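Section 3: Putting the Rack to Work

By now you should have your Narnon rack standing square, with the feet leveled and the end braces tight. If it still rocks when you lean on it, go back to Section 2 and take care of that first. Everything from this point on is the fun part – deciding where things live!

This section covers setting the shelf levels, placing the trays, and laying out flat parts such as license plate brackets, trim strips and mounting plates on the top shelf. Set aside an hour or so for your first rack. The second one goes much faster.

What you need

Rubber mallet
Shelf clips from the small parts bag
Plastic trays
Labels and a marker
A soft cloth
A helper for any shelf you can't lift comfortably by yourself

3.1 Setting the shelf levels

1. Stand at one end of the rack and find the slots in the upright. Count up from the floor to the slot you want, and mark it with a bit of tape. Do the same on the other uprights.

2. Push a clip into each marked slot and pull down on it until it seats. You'll feel it drop.

3. Lower the shelf onto the clips one end at a time. Keep your fingers on the front and back lips, never underneath.

4. Tap each corner lightly with the mallet, working in a diagonal pattern.

5. Press down on all the corners with your palm. If one of them lifts, the clip on the opposite corner is probably a slot too high.

Note: Put the top shelf below the shoulder of the shortest person who'll be using the rack. We had ours much higher in the first Groltaseo parts room and people kept sliding things off the front blind. Dropping it a few slots changed the whole room, and I can't recommend it enough.

CAUTION: Never remove an end brace to make more space for a shelf. The braces keep the rack from folding sideways. If a brace is in your way, move the shelf.

3.2 Placing the trays

6. Wipe the lower shelves and let them dry.

7. Slide the trays in from the front with the long side running front to back, if your shelf is deep enough. Leave a thumb's width between neighbors so you can grab one without dragging the next along with it.

8. Put screws, caps and clips in the trays on the lower levels. Heavy hardware goes lowest.

9. Label the front of each tray. Use the part name first and the part number second, in large letters. Milagros Insaurralde, who set up our Orellana stockroom, writes hers in capitals with a fat marker, and you can read them from the doorway.

Note: White trays are worth asking for. Small dark screws show up beautifully against them and you can check a tray at a glance. Gray ones work too, but you'll be leaning in with a flashlight.

CAUTION: Don't let a tray stick out past the front lip. Somebody will catch it with a knee.

3.3 Laying out flat parts on top

The top shelf is the best spot in the whole rack for long, flat plastic parts. They keep their shape lying down, they don't tangle, and you can see every cutout and hole before you pick one up. A glossy shelf is easy to wipe, too, so the parts stay clean.

10. Clear the top shelf completely. Run your hand along the front lip and check for burrs or chipped paint.

11. Take a bracket out of its packing and look it over on both sides. Check the screw holes for leftover plastic, and the raised edge for cracks.

12. Lay the bracket flat with its long side parallel to the front of the shelf, somewhere near the middle. 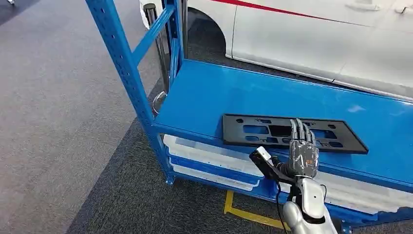 Can I stack brackets on top of each other?

Short stacks are fine if the brackets are the same model and face the same way, so that the raised edges nest. Stop at three. Taller piles start to slide, and the bottom one can take on a bend that shows when you mount it.

13. Leave bare shelf on both sides of the bracket. You want space to get your fingertips under an edge and lift. Scraping a part toward you scratches it, and eventually the paint as well.

14. If you're keeping two kinds of bracket on one shelf, put a strip of tape between them and label each side. Parts that differ only in their hole pattern are amazingly easy to mix up.

Note: Brackets that come out of a cold truck are stiffer and more brittle. Give them a while indoors before you flex or stack them.

CAUTION: Keep liquids off the top shelf. That goes for coffee as well as cleaner. A spill runs straight down into the open trays.

3.4 Keeping count

You don't need software for this, although the Konar count sheet in the back pocket of this binder is a nice one to copy. Write the part name, the shelf, the starting number and the date. Write dates out the way we do, Sun 20 December, so there's never an argument over which number is the month.

15. Count each tray once when you fill it, and enter the number.

16. Cross out and rewrite the number each time you take parts. Don't squeeze corrections into the margin.

17. Do a full recount every April.

Our first recount came to 1,134 pieces when the sheet said 1,366. Most of the gap was one box of caps entered twice, and we found it in an afternoon – the sheet had every change on it, line by line. I was thrilled!

3.5 Monthly check

Tighten the brace bolts.
Press down on each shelf corner.
Wipe the top shelf with a soft, damp cloth, then a dry one.
Replace any label that has started to curl.
Look for clips that have worked up out of their slots.

If a clip is bent, throw it out and fit a new one. Spares are listed in Section 5, along with the tray sizes.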